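The Wunderlich gripper arrived on Sunday, and by teatime I was already in love with it (don't tell the Musex, which had been on the arm since February and was sulking in its box!). I gave them both the same job: lift the apple out of the yellow basket, don't squash it, put it back. The Musex managed 2 goes out of 19. The Wunderlich had me cheering at 3 in a row, and then it stopped dead and the controller flashed 235 at me – a code I couldn't find anywhere in the manual.

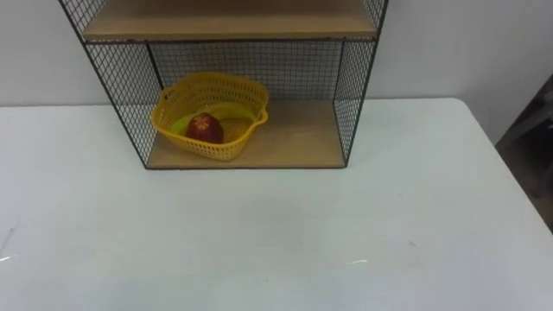 So I rang Ploseck, who make the controller, and a very sleepy voice asked what fruit I was using. An apple, I said, and a banana. "Oh," said the voice, "it doesn't like bananas."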